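黄色蘑菇头按钮能不能当急停用?整理了一份我们车间的做法,欢迎挑错
机器人与自动化 > 安全规范与现场经验

楼主 配电柜边上的猫
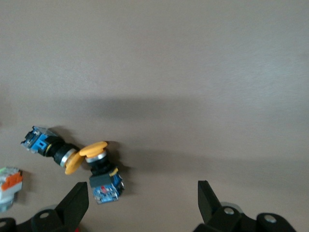
起因是三月份要给 Norach 那条装配线做一次安全复查,我负责写按钮和急停这一章。写着写着发现组里几个人对同一个问题说法都不一样,所以先发出来,听听别的厂怎么做。

目前草稿是这么写的:

一、急停操作件一律红色蘑菇头,后面的底板或面板用黄色。黄色蘑菇头不得作为急停,标签上也不得出现“急停”“紧急”字样。

二、黄色蘑菇头只用于异常处理类的功能,例如中断循环、请求机器人回到安全位。功能必须在按钮旁边用中文标牌写明。

三、急停必须自锁,复位要靠人工在按钮上操作,复位本身不能让机器人重新动起来,要另外按一次启动。

四、急停触点用直接断开的常闭触点,双通道接入安全继电器或安全控制器,不走普通输入点。

五、触点模块装到按钮头上以后,要用手拉一下确认卡扣到位,再上电测通断。

六、每个急停每 6 个月做一次功能测试,单独记录,不和设备保养混在一张表上。

争议主要在第二条和第五条。有人觉得黄色蘑菇头干脆全厂禁用算了,省得操作工分不清。也有人说第五条写得太细,不该进规范,放到作业指导书里就行。

2楼 老周修电

第二条我赞成禁用。人慌的时候看的是形状,不看颜色。一个蘑菇头摆在那里,操作工一巴掌拍下去,他认为机器停了,其实只是中断循环,伺服还带着电。这个风险写多少标牌都没用。

我们厂的规定就一句话:凡是蘑菇头,必须是急停。其他功能用平头按钮或者带灯按钮。

3楼 Zavis集成小刘

不太同意楼上。蘑菇头有时候是为了戴手套好按,换成平头的,操作工戴着厚手套按两三次才按到,回头又来投诉。

我们给客户做的站,黄色和黑色蘑菇头都有,位置和急停分开,急停在面板左上角单独一块黄底,其他的放下面一排。做了这么多站没因为这个出过事。

4楼 老周修电

回复 3楼:没出过事不等于设计对。你们交付以后人就走了,现场把面板改成什么样你们也不知道。我见过急停坏了没备件,晚班直接拆一个黄头的顶上去,上面拿记号笔写“急停”。开孔一样大,装得上,线也接得上,就这么用了好几天。

所以要禁就从采购禁起,库里没有,就没人能拿来顶。

5楼 楼主 配电柜边上的猫

回复 4楼:这个说到点子上了,库房这一头我草稿里完全没写。准备加一条:急停备件单独存放,物料号单列,领用要登记装在哪台设备。黄色蘑菇头不和急停备件放一个料盒。

6楼 tangqiao_safety

先说标准。ISO 13850 对急停操作件的要求是红色,有背景的话背景用黄色。颜色含义那一块看 IEC 60204-1,国内对应的是 GB/T 5226.1,黄色给的是异常情况下的操作。所以楼主第一条和第二条前半段没问题,按标准讲黄色蘑菇头本身不违规,只要它不是急停。

老周说的“凡蘑菇头必为急停”是企业内部加严,可以,但不要在文件里写成标准要求。审核的时候被人一问出处就很尴尬。

另外第三条建议把“复位”和“启动”拆开写成两句。现在这句太长,现场的人读到一半就放下了。

7楼 夹爪调了一下午

插一句跟机器人有关的。我们这边用协作臂从料盘上抓按钮和触点模块做装配,手指是窄的,尖端很容易碰到触点模块的侧面。透明壳的那种模块受力不大,夹歪一次外壳上就有白印,卡扣也可能受影响。

所以第五条我支持写进规范,还要加上:机器抓取过的触点模块,装配后必须做拉拔确认。人手装的时候能听到那一下“咔”,机器装没有人听。

8楼 Zavis集成小刘

回复 7楼:抓按钮别夹触点模块,夹中间的金属环或者后面那段圆的。我们的做法是来料先定向,蘑菇头朝一个方向放,视觉只判断朝向,朝向不对就推到一边让人处理,不让机器人去翻。

蘑菇头也不建议直接夹,头是能压下去的,夹的时候角度一偏就触发自锁,后面测通断全乱了。

9楼 夹爪调了一下午

回复 8楼:定向是理想情况。我们是散放在台面上的,有躺着的有立着的,有时候两个头还挨在一起。挨着的那种目前处理办法是先从侧面轻推分开,再重新拍照识别,不允许直接往两个中间插手指。这个也算一条规矩吧:间隙小于手指厚度加余量的,一律先分离。

夹持力我们按零件类别设上限,触点模块最低,金属环最高。上限写在程序里锁死,示教器上改不了,要改得走变更单。

10楼 老周修电

回复 9楼:台面上散放这个事我有意见。电气件和别的杂件混放,模块、按钮、端子都在一张台子上,机器人再推来推去,接线端子里掉进东西怎么办?螺丝压接口是敞开的。规范里应该写明,未装配的触点元件不得在台面上推移。

11楼 夹爪调了一下午

回复 10楼:推的是黑色那段本体,不是推端子。而且台面每班擦。完全不许推的话,挨在一起的就只能停机等人,节拍受不了。

12楼 老周修电

节拍受不了是你的问题,触点接触不良是用户的问题。这是安全件。

13楼 tangqiao_safety

两位别急。可以折中:允许推移,条件是推移后的件必须百分之百做通断和接触电阻检测,不抽检。普通按钮按抽检走,急停件走全检。风险控制放在后面的检测上,前面的动作就不用卡得那么死。

14楼 Gretis质检阿芳

从质检这边说两句。我们厂急停组件就是全检的,每班 200 个,用工装测,一个人够了。上一批有 3,000 个触点模块是换了包装进来的,散装,没有隔板。全检挑出来 6 个接触不好的,拆开看有两个端子螺丝歪了。不能说一定是散放造成的,但是换回隔板包装以后我们就没再遇到。

检测那一步要注意,通断要在按下和释放两个状态都测,释放以后还要再按一次。只测一次的话,卡滞的测不出来。

15楼 楼主 配电柜边上的猫

回复 14楼:数据很有用,谢谢。请问你们测的时候是装上按钮头一起测,还是模块单独测?

16楼 Gretis质检阿芳

回复 15楼:都测。单独测是来料,装上以后再测一次是出货。只测模块没有意义,常见的毛病就出在没卡到位上。模块松了,按钮头按下去顶不到触点,常闭的还一直闭着,等于急停没有了。有的厂家出带监测的触点模块,模块脱落会自己断开,安全等级要求高的工位可以直接指定用这种。

17楼 kfarq_translated

转一段我们这边 Kenneth Farquharson 在 Rutherford 项目上写的内部要求,原文是英文,我翻的,可能不太顺:

“急停回路的每一个触点模块,安装后施加轴向拉力,不得有可见位移。施加拉力的人与安装的人不得为同一人。检查后在模块侧面做漆标。”

漆标这个挺实用,打开按钮盒看一眼就知道有没有动过。

18楼 Zavis集成小刘

装和检不是同一个人,小厂做不到。我们出差经常就一个人在现场。

19楼 kfarq_translated

回复 18楼:那个项目有这个条件。一个人的话可以拍照发回去让另一个人看漆标,我们有些点就是这样做的。

20楼 老周修电

漆标要选颜色,别用透明的,也别用蓝的。不少触点模块外壳本身就是蓝的,画上去看不清。我们用白色。

21楼 hmi_bushi_hci

只想问第六条,6 个月是怎么定的?我们是每个月按一遍,99 个点,一上午按完。

22楼 tangqiao_safety

回复 21楼:周期应该从风险评估和安全功能的等级来,不是统一拍一个数。等级高的位置一个月一次合理,等级低又很少动的位置放长一点也说得过去。楼主那条建议改成“周期按风险评估确定,最长不超过 6 个月”。

还有,测试的时候不要只按按钮看灯。要确认机器人真的断使能,外部轴、夹爪、输送线这些在同一停止范围内的也要一起看。夹爪要看急停以后是保持夹持还是松开,松开会掉件的话要单独评估。

23楼 夹爪调了一下午

回复 22楼:夹爪这个必须写。我们是电动夹爪,断电靠机构自锁保持。换了一家以后断电会慢慢松,是做急停测试才发现的。

24楼 楼主 配电柜边上的猫

把大家的意见合并了一下,改动如下,没提到的条款不变:

第二条改为:新设备不再选用黄色蘑菇头。存量设备可保留,限用于中断循环等异常处理功能,与急停操作件不得并排安装,须有中文标牌。此条注明为公司内部要求。

第三条拆成两句。急停须自锁并在按钮上人工复位。复位后机器人不得自行启动,须另行操作启动按钮。

第五条改为:触点模块安装后做拉拔确认并画白色漆标。有条件时由另一人确认,单人现场以照片复核。

第六条改为:测试周期按风险评估确定,最长不超过 6 个月,测试内容包括断使能、同一停止范围内的外部设备、夹爪断电状态。

新增第七条:急停备件单独存放、单独物料号、领用登记。

新增第八条:机器人抓取按钮组件时,不得夹持触点模块的端子一侧,不得夹持蘑菇头。相邻件间隙不足时先分离再抓取。经推移的急停件全检,按下、释放、再按下三个状态都要测。

25楼 老周修电

第二条存量设备没给期限,等于永远不换。写个日期。

26楼 楼主 配电柜边上的猫

回复 25楼:日期要跟生产那边谈,停线换面板不是我一个人能定的。先写“下次大修时更换”。

27楼 老周修电

大修能拖好几年。我保留意见。

28楼 Zavis集成小刘

第八条“不得夹持蘑菇头”建议加“取放工位除外”。我们有一种夹具是托住头的下沿,不压头,用着没问题。

29楼 tangqiao_safety

回复 28楼:那就写“不得对蘑菇头施加轴向力”,托下沿不算,不用开例外。例外开多了后面没法查。

30楼 楼主 配电柜边上的猫

按 29楼的改。第八条我再找做夹具的同事看一遍措辞,有新的版本发在这个帖子里。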